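Household Notes: The Spring Review of the Medicine Drawer
Fri 8 April

The annual review of the household medicine supplies was completed this week. The previous review, held in February of last year, had left several matters unresolved, and these have now been addressed.

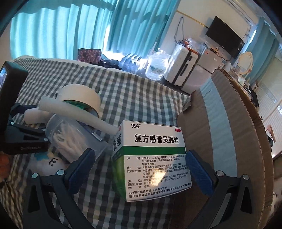
Cold remedies

The white-and-green box of 复方感冒灵颗粒, from the 999 brand, will remain with the cold remedies. It carries the OTC mark, and the dosage and storage directions are printed on the front in Chinese. Ilgın Dönmez has kindly agreed to write a short English summary for members of the household who do not read the language. Until that summary is available, no one is to take the granules without asking her first.

All boxes are to be stored upright with the product name facing out. Leaflets stay inside their boxes.

Swabs and tape

The clear jar of cotton swabs has been assigned to the bathroom shelf. It had been kept in the drawer, where it took up room needed for boxes. The white masking tape does not belong with medical supplies and will return to the desk. It may be used for labels – never for dressings.

Purchases

Two divided trays were ordered from Rutoneck at a cost of 700 lira. A third was considered and declined. The drawer is about 300 millimeters deep, and the larger Rutoneck tray would have prevented it from closing.

Expired items have been set aside in a paper bag for return to the pharmacy on Maksymiv Street. The thermometer is still missing.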